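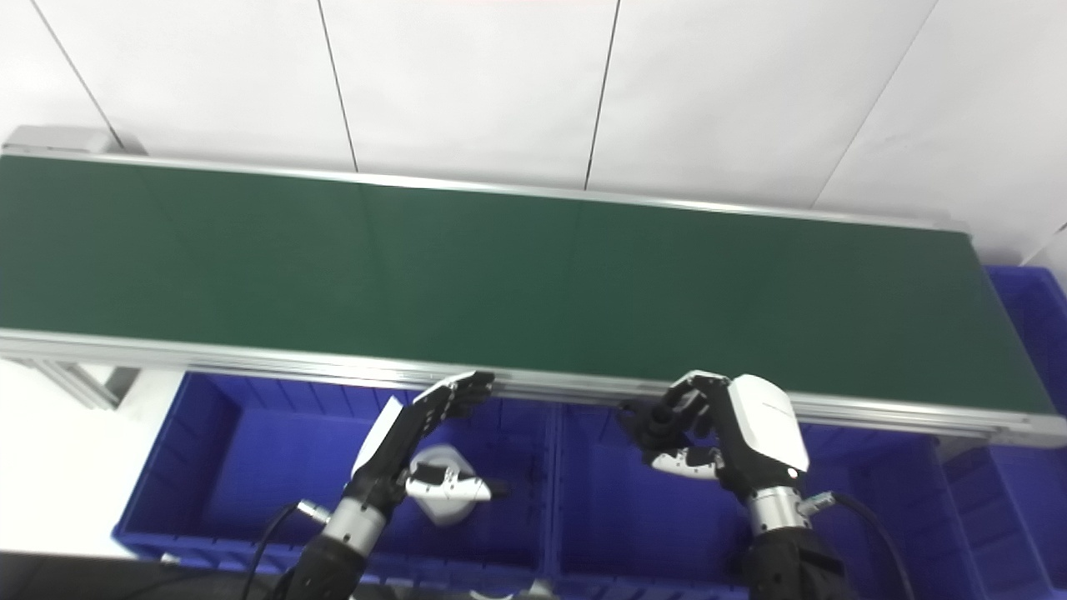

How does a robot know what to do with its hands?

Quick one today. Lots of you wrote in after the last page asking what goes on inside a robot's "brain". So – the software. That's the part you can't see. Arms and fingers are the bit everybody looks at, but they'd just hang there without a program telling them where to go.

Our robot works at a green conveyor belt with blue bins in front of it. Two hands. Things come along the belt, the robot picks them up, the things go in a bin. Sounds easy. You could do it while eating a sandwich. The robot needs 3 programs, all talking to each other, and no sandwich.

Program one: the looker

We call ours Graltov. Graltov gets pictures from a camera. Only, a computer doesn't see a picture the way you do. It gets numbers. Heaps and heaps of numbers, one lot for every tiny dot, saying how much red, how much green, how much blue.

So a green belt is a big patch of numbers that are pretty much alike. Boring numbers. Then along comes something black, and suddenly there's a clump of numbers that don't match. Aha. Something's there!

Finding the clump is the easy half. Next Graltov has to work out what it is and which way it's pointing. To learn that, it was shown lots of photos with the answers already marked on. For one part we used 200 photos. Same part turned this way, turned that way, near a shadow, far from a shadow. Bit by bit the program got better at guessing.

And it is guessing. Graltov gives every guess a score out of 100. Under 80 and our robot isn't allowed to grab. It has to look again first.

Shadows are a pain, by the way. A black part has a dark shadow right next to it and the looker can think it's all one big part. Shiny spots on the belt too. You know how it's hard to read a book when the sun's on the page? Bit like that.

Program two: the planner

This one is called Divon. Divon knows where the hand is and where the hand should end up, and has to find a path between the two.

Try this. Put a cup on the far side of the table and a cereal box in the middle. Now reach for the cup. Your arm went over or around the box, didn't it? You never thought about it. Divon has to think about it. It keeps a pretend world inside the computer, made of simple shapes – a long block for the belt, open boxes for the bins, tubes for the arms – and it tries out moves in there first. Does the elbow hit a bin? Bad path, chuck it out. Do the fingers scrape the rail at the front of the belt? Chuck it out. Try another.

Two arms makes it trickier, becuase each arm is something for the other one to bump into. One hand might be busy with a bottle down over the bins while the other one reaches up to the belt. Divon has to plan both and make sure they never want the same bit of air at the same time.

Then there's the grab itself. Think of a black part with a flat base and a round bit sticking up in the middle. Where would you hold it? Most people go for the round bit. Good choice, it's easy to pinch from two sides. A bottle is different again. Squeeze the middle, or hold it up near the neck. Divon has a list of good grips for each thing Graltov knows, and goes down the list until one works with the path.

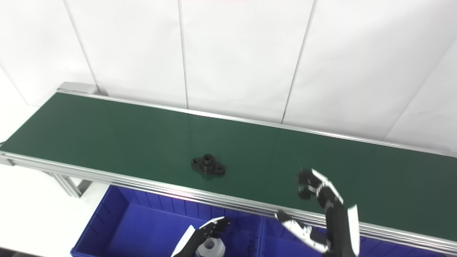 Sometimes none of them work. Then the hand waits, Graltov has another look, and off we go again. Waiting is fine! I'd much sooner have a robot that waits than one that whacks the rail.

Program three: the mover

This one never got a fancy name. It's just called the controller. (My fault, I was in a rush.)

The controller takes Divon's path and turns it into tiny orders for the motors. Turn a bit. Bit more. Slow down. Stop. And after every order it checks – did the joint really go where I asked? If it's a smidge off, the next order fixes the smidge. Check, fix, check, fix, over and over, much faster than you can blink.

You do this as well. Shut your eyes and touch your nose. Then do it again really fast. Did you miss? Your brain had less time to fix the smidges.

A game to try at home

Ages 8 to 12, but grown-ups can play. You need 3 people, a few things from the kitchen and a bowl.

One person is the looker. They can see the table but they can't touch anything, and all they can say is what is there and where it is.

One is the planner. Eyes shut. They listen to the looker and call out moves, like "left a hand's width" or "down slowly".

One is the mover. Eyes shut too. They only do what the planner says.

Get a spoon into the bowl. Go on. Use plastic stuff, please, no glass.

When it goes wrong, stop and work out whose job went wrong. Did the looker say the wrong spot? Did the planner forget the bowl has an edge? Did the mover go too far? That's called debugging and it's most of what I do all day. I write it all down in a notebook, with drawings of where the fingres ended up.

Words from this page

Camera picture: a big grid of numbers.
Planner: the program that picks the path.
Grip: where and how the hand holds something.
Controller: the program that moves the motors and keeps checking.
Debugging: finding out what went wrong and fixing it.

Next page will be about bins, and how the robot chooses which one. Probably up in November. Send questions before then, drawings too if you've got them.

– Daithí Conneely

Contact us | © Dideo Kids Pages | Page updated 16/07/2019 | Back to top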